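Can a machine put the lid back on yet?

I have a test for household robots, and it costs nothing. Take a bottle and its lid, put them down on a table some way apart, and ask the machine to make them one thing again. Anybody who has packed a school bag at ten to eight in the morning can do this while shouting up the stairs. For a robot it is a whole afternoon's trouble, and I find that wonderful!

I should say where I'm coming from. I spent most of my working life on the packing side at Harnholm, where we put kitchen goods into boxes, and I have been hopeful about machines for as long as I can remember. When the first Clarkerus arm came onto our floor it did one job, lifting full trays from a belt to a pallet, and it did 416 trays in its first shift without a word of complaint (we complained plenty, mostly about the noise). I loved that arm. But it knew where every tray would be, and if a tray came down the belt crooked, somebody had to walk over and nudge it straight.

Home is all crooked trays. Think about what a kitchen looks like after tea. The cups are in different places from yesterday, one of them is on its side, and there's a strap or a cable or a tea towel trailing across something. You can't fix that by bolting everything down.

So when people ask me whether robots can do the chores, I want to know which chores. Vacuuming a flat floor, yes, mostly, and has been for years. Moving the same box to the same shelf, yes. Folding a shirt, sometimes, slowly, if the shirt is in a good mood. Emptying a dishwasher full of odd shapes belonging to a family of five? Not so that you'd leave the house while it happened.

What cheers me up is that the interesting work has moved to small things. A friend took me to see the people at Susudis in September, and I expected something grand with legs. They had a pair of grippers and a table, and they were spending their days on cups, bottles, caps and bags. The machine had 600 goes at one kind of flask, and the ones that went wrong were kept and studied as carefully as the ones that went right. I stayed until they turned the lights off.

Bottles are a lovely problem once you start looking. A round one rolls if you touch it in the wrong place. A shiny rim throws back reflections, and a clear part barely shows up at all to a camera. Then there's the soft stuff, the straps and hoses, which change shape as soon as you pull on them. A hand sorts all this out by feel. You notice the slip before you know you've noticed it, and you squeeze a bit harder.

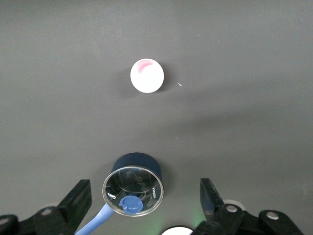
A gripper with two fingers has to get by on much less. I tried it at home with a pair of salad tongs, and I'd urge you to do the same before you laugh at any robot. Picking up a flask was fine. Turning it round so the open end pointed where I wanted took me several tries, and the cap went on the floor twice. My sympathy for the machines went up a good deal.

Do I think we'll get there? Yes, and in bits. I expect the shop floor will come first, with jobs like sorting mixed parts or loading a washer, where a slow machine can work through the night and a dropped cup only means a sweep-up in the morning. Adjei already rents out a machine that clears canteen trays. It handles roughly 24 in the time a quick person would do the lot and sit down, but it was hopeless the year before, and now it gets through a lunch service with one member of staff looking in on it.

The home will take longer, and I'd rather the makers said so plainly. A video of a robot pouring a drink tells me very little. Show me the same robot in a kitchen it has never met, with the wrong cups and poor light and a strap tangled round the bottle, and let the clock run where I can see it. I'd watch the whole thing, drops and all, and I'd probably cheer when the lid went on.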